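Who Looks After the Hands? Automation and the Bench Worker at Stiltcombe

By Harish Goel

Discussion of automation in light assembly tends to be conducted in terms of posts. How many will be lost, how many will be kept, and at what grade? These are proper questions, and I do not wish to set them aside. My concern in this essay is with a matter that has received less attention at Stiltcombe and, I believe, at other sites of its size: what happens to the working day of those who remain, and whether the institution has been willing to recognise the new work they are doing.

The Stiltcombe works employs 254 people. Most of them are engaged in sorting, fitting and packing small components for the Hundwood range of cabinet fittings. In September two robot arms were brought into use in the fitting bay under the programme known internally as Stavik. The stated purpose was to relieve staff of the most repetitive handling. By that measure the programme has done what was asked of it. Fewer people now spend a full shift placing the same part in the same tray, and I have met no one in the bay who would ask for that task back.

The difficulty lies elsewhere. When a person did the handling, the small adjustments that kept the work going were part of that person's skill and were seldom written down. A tray set slightly askew was straightened. A part with a rough edge was turned over and put in the other way. Now that the arms do the handling, those adjustments have not gone away. They have been moved to the people standing beside the arms, and they have been moved without any change to the job description.

Harsh Bhatia has worked in the fitting bay for many years and is now described on the rota as a bench operative, as he was before. In practice he spends a good part of each shift attending to the machines. He checks the grippers at the start of work, wipes them down, decides whether a worn part may be left until the afternoon, and judges from the sound of a joint whether the supervisor should be called. "I used to know my own hands," he told me. "Now I have to know these as well." He did not offer this as a complaint. It seems to me, all the same, a fair statement of an additional duty.

It may help those who do not visit the bay to consider what such attention involves. A gripper is handled daily at very close quarters, and its condition is judged largely by eye. Dust gathers on the fingers and scuffs appear along them. Whether a mark matters is a question of experience, and the experience at present belongs to a handful of people whose grading takes no account of it.

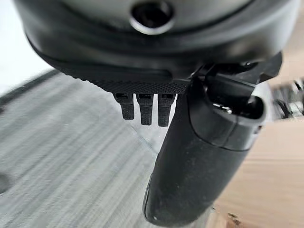

The question of grading

The company's position, as set out by Pankaj Malhotra on behalf of management, is that the checking of equipment has always formed part of a bench operative's duties. There is some force in this. Operatives have always looked after their own tools, and it would be absurd to regrade a member of staff for wiping down a bench. Yet a hand tool does not carry on working when its user turns away. The responsibility for a machine that moves by itself is of a different order, and the person closest to it will be asked to account for it when something goes wrong.

Akash Yadav, who represents the bay in discussions with management, has asked for two things. The first is a written description of the checking duties, agreed with those who carry them out. The second is paid time at the beginning of each shift in which to do them. Both requests appear to me modest. Neither would slow the programme to any serious degree, and the first would protect the company as much as its staff.

I would go a little further. Training at present is provided by the supplier, Dubey, and is directed at supervisors, who pass on what they think necessary. Shivam Sachdeva, who joined the bay after the arms were in place, learned nearly everything he knows about them from Mr Bhatia, between other tasks. Such teaching is valuable -- I suspect it is better suited to the bay than the formal course -- but it is being given free of charge by a man whose post does not mention it. Should he retire or move to another site, it would go with him.

There is also the matter of pace. An arm does not tire towards the end of a shift, and those who feed it and clear after it do. The rhythm of the bay was once set by the people in it, who slowed together after lunch and picked up again. Several staff have told me that they miss this more than they expected to. I do not think a sensible employer should dismiss the point as sentiment. A person who cannot vary his own pace has lost a measure of control over his work, and rest breaks drawn up for the older arrangement may no longer be adequate.

None of this amounts to a case for removing the arms. I supported their introduction and would do so again. The case is for describing the work as it is now done, paying for it accordingly, and reviewing the breaks with the bay staff present. Management has undertaken to consider Mr Yadav's two requests before any further equipment is ordered. I should like to see that undertaking put in writing and displayed in the fitting bay.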